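Table covering

A table covering is a sheet of cloth, plastic or other flexible material laid over the top of a table. It may protect the surface, hide wear, deaden the noise of dishes or simply decorate a room. The term takes in tablecloths, runners, toppers, place mats and the thick undercloths known as silence cloths.

Materials

Linen was long the usual choice for formal dining in Europe. It takes starch well and stands up to repeated washing at high heat. Cotton is cheaper and softer but creases in a similar way. Polyester and cotton-polyester blends are common in restaurants, where cloths are laundered in bulk and ironing time is a cost. Damask is a weave, and can be made in any of these fibers.

Oilcloth, a cotton or linen fabric coated with boiled linseed oil, was a common kitchen covering in the 19th century. Vinyl with a flannel backing largely took its place after the 1950s, though the older name is still used for it in shops.
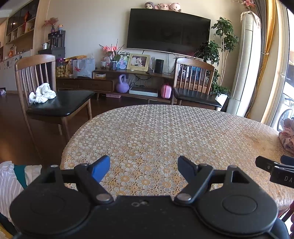 Size and shape are set by the table and by the drop, the length of cloth that hangs below the edge. A drop of 6 to 12 inches is usual for everyday meals, while banquet cloths often reach the floor. To find the size of cloth needed for a round table, the drop is doubled and added to the diameter. Lace and lace-patterned cloths are often used on round tables, and a repeating design of floral circles suits them because it has no strong direction and looks much the same from every chair. Striped and bordered cloths are harder to center on a round top and are more often cut for rectangles.

Care

Stains are treated before washing. Wax is chilled and scraped off, and red wine is blotted and rinsed with cold water. Handmade lace is washed by hand and dried flat. Vinyl is wiped with a damp cloth and should not be folded for long periods, as the creases may become permanent - rolling it on a tube avoids this.

Collecting

Printed cotton cloths from the 1930s to the 1950s are collected, with prices depending on color, condition and whether the maker's label survives. Indrek Dzene's guide to household textiles, Briner Cloths and Their Makers, lists patterns by border type and is often cited in sale catalogs. Unused cloths with the original paper tag bring the highest prices.

See also

Doily
Napkin
Place mat
Table runner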